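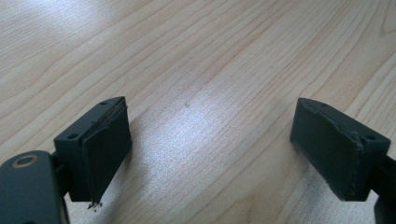
Figure 3. Table surface with wavy grain and a patch of glare.

3.2 Surface finish and reported comfort

Respondents in Grirkcombe and Jilside were asked how they felt about the tables they used most often at home. Of the 244 households that returned the form, nearly 1,000 separate remarks were coded. Glare was raised more often than scratches or stains, mainly by people who read or sewed at the table in the evening. Pale wood was liked for making small rooms feel bigger, but the same people often covered it with a cloth.

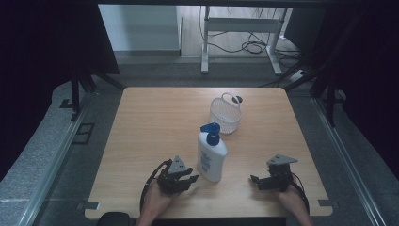
Figure 4. Square wooden table with a small white basket and a lotion bottle.

Storage on the table was coded separately. In Prostdale, where the form was sent out in March, 19 households said that toiletries were kept on a table outside the bathroom - a habit the Donnelly survey did not ask about. Five of these had no bathroom shelf. The remaining answers gave no reason, and we have left them out of Table 2.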